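Gripper Upkeep Group, minutes, May 20, 2018

Okay, I've got the notebook this time, so blame me (Éabha) for anything that's wrong. Yvette Fraser ran the meeting, the Kendero folks dialed in and we lost them twice on the phone line. We started late because the coffee did.

Last minutes
Passed with one fix. I wrote that the left tool had the new springs and it was the right one. Sorry!

The hand-held pair
Most of the hour went here. The right tool has been closing crooked again, and Yvette had it apart on Friday night to see why. The short version is that one pivot had backed out a little, so the finger on that side was getting to the middle late and the pads met on a slant. She snugged it down, put a drop of the blue threadlocker on it and worked it open and shut for a while. It feels a lot better to me (I tried it during the break and I'm picky about this stuff).

The wear log has the right tool at 3698 closes since its last teardown. The left one is way behind that, and we agreed to stop pretending they wear at the same rate. Each gets its own page from now on. I'll rule the pages up, I like doing that.

Pads: Lachance sent replacements and they're a hair thicker than the old ones. Fine by me, but you have to redo the closed position afterward or the fingers bottom out early and the arms flex. We're going with this order: pads on, screws finger tight, close the tool on the Skaltico shim, then tighten, then zero. If you zero first you'll be doing it all over again. Ask me how I know.

Cleaning: still a dry brush on the ridges and a damp cloth on the pads. Somebody had been using the Fasow degreaser on the pads and please, please don't, it leaves them slick for days. It's okay on the pivots if you wipe it off after. Yvette is moving the bottle to the other shelf.

Check after a repair
We argued about this one a bit. I've been wanting a check with everyday small stuff in it, boxes and tubes and chargers, since the test block is one size and tells you next to nothing about a pad that only grabs at the tip. Yvette agrees as long as the block check still comes first. So it's block, then household things, both tools out together, and you write down which tool and which pad set. 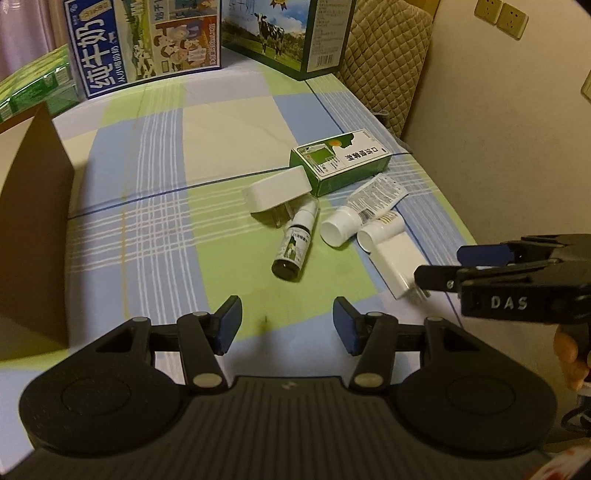
Yvette said she'd want the round things picked up from both ends before anyone signs a tool off, as a crooked pad will often hold a cylinder one way and spit it out the other. I hadn't thought of that and it's going on the sheet.

Kendero asked (before the line dropped the second time) what score we'd call a pass. We settled on 98 percent over a full run, and if a tool comes in under that it goes back on the bench for the pivots first and the pads second.

Spares
We have 3 pad sets left and hardly any of the little pivot screws. I'll put in an order with Lachance and ask whether they can go back to the old thickness, though I'm not holding my breath.

To do
Éabha: log pages, pad order, new check sheet.
Yvette: look at the left tool's pivots too while the threadlocker's out.
Kendero: send the drawing for the handle screw, which they've promised before.

Next meeting is in July, same room, and I'm bringing the decent coffee.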